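Part 3. Setting Up Your Alert Account and Sending Your First Report

Okay, you've made it past the install, so the dull bit is over. I wrote this part for the block captains in Grustley because I kept getting the same six phone calls, and now folks over in Brestus use it too. It covers Avov, the neighborhood crime alert service, from the first sign-in to the first report. I'm going to talk to you the way I'd talk at my own kitchen table, so if you want the formal version, it's in the Help menu (and good luck with it!).

Last changed March 23, 2020. If your screens don't match mine, you're probably on the January version, so go back to Part 2 and update first.

Before you start

Have these close by:

Your invitation letter, with the four-letter area code printed at the top
A phone that can get text messages
The street address you want alerts for

Caution: Avov is for things that already happened or for general information. If somebody is breaking into a house right now, or anybody is hurt, call 911. Don't type. I can't say that loudly enough in plain text, but picture me saying it loudly.

3.1 Signing in

1. Open Avov and tap Join an Area.

2. Type the area code from your letter. Capitals matter, which drives me up the wall, but there you go.

3. Enter your phone number and wait for the text. Mine usually shows up before I've put my glasses on.

4. Type the number from the text into the box and tap Confirm.

5. Pick a password. Please don't use your street name. I know you were going to.

Note: If the text never comes, check that you typed your own number and not your spouse's. I did this twice.

3.2 Choosing your alert zone

Your zone is the patch of map you'll hear about. Out of the box it covers all of Grustley, and that's 961 addresses, so your phone will be buzzing over every stolen bicycle in town. I shrank mine down to 64 addresses and I'm a much calmer person.

1. Tap Zone, then Edit.

2. Drag the corners of the shape until it covers the streets you care about. Go a block past your own house in each direction.

3. Tap Save. The count at the bottom changes to show how many addresses are inside.

4. Under Alert Types, leave Burglary, Vehicle Theft and Missing Person switched on. Everything else is up to you. I turned off Noise, and I've never missed it.

Note: The biggest zone the system lets you draw is 4,000 addresses. If you go over, the Save button turns gray and doesn't tell you why. Pull a corner in and try again.

Caution: Your zone is private, but your home address shows up to the area coordinator. If that's a problem for you (a protective order, say), stop here and use the paper form in the back of this guide.
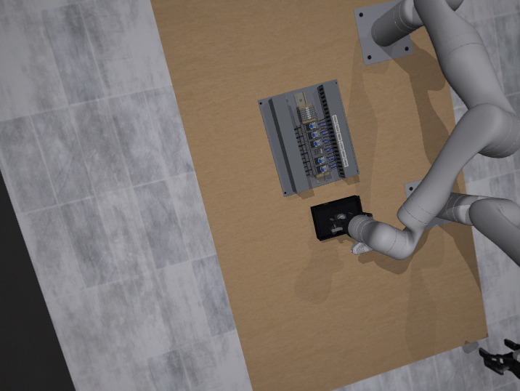
One captain wrote back after trying this part that the zone step was fine, but she'd have liked to know sooner that saving a new zone wipes out your quiet hours. Fair point, and it caught me too the first time. So do your zone first, all the way to Save, and then set your quiet hours with the steps coming up next. If you ever change the zone again, go back and put the hours in fresh.

3.3 Quiet hours

1. Tap Settings, then Quiet Hours.

2. Set a start and an end. I use ten at night to six in the morning.

3. Leave Urgent Only checked. With that on, a missing child alert still comes through and a report about a dented mailbox waits for breakfast.

4. Tap Save, then back out and look again to make sure it stuck.

3.4 Sending your first report

Let's do a practice one. Practice reports go to a test folder and don't get passed along to the police, so you can't break anything.

1. Tap New Report and switch on Practice at the top. Check it again before you go on.

2. Choose a type. Vehicle Theft is a good one to learn on.

3. Fill in When. If you don't know the exact time, give the last time you saw the thing and the time you found it gone. That window is really useful to an officer - a guess is a lot less so.

4. Fill in Where. Use the nearest address or cross streets. "By the big tree" makes sense to you and me and to not one other soul.

5. Under What Happened, write what you saw and heard yourself. Short sentences are great. Clothing, height, a license plate, which way the car went.

6. Leave out what you think somebody was up to, and please leave out names of neighbors you have a hunch about. A report with a hunch in it gets sent back to you, and it can land on the doorstep of a person who did nothing at all.

7. Tap Review, read it over once, then tap Send.

You'll get a reference number on the next screen. My practice one was 2,775, and I wrote it on the fridge pad out of habit. For a real report, keep that number, and keep the police case number separately. They're two different things, and your insurance company will want the police one.

Caution: Sending a report in Avov does not file a police report. For a theft or a break-in you still need to call the non-emergency line or go to the front desk on Ibarra Street.

3.5 If you need to fix or pull a report

1. Open My Reports and tap the one you want.

2. Tap Add a Correction. You can't erase what you wrote, only add to it, and the time of the correction shows.

3. If the whole thing was a mistake (you found the bike in the garage, it happens), choose Withdraw and type a line saying so.

4. If you already called the police about it, call them back too. Withdrawing in Avov doesn't reach their desk.

Part 4 covers adding a second phone to your account.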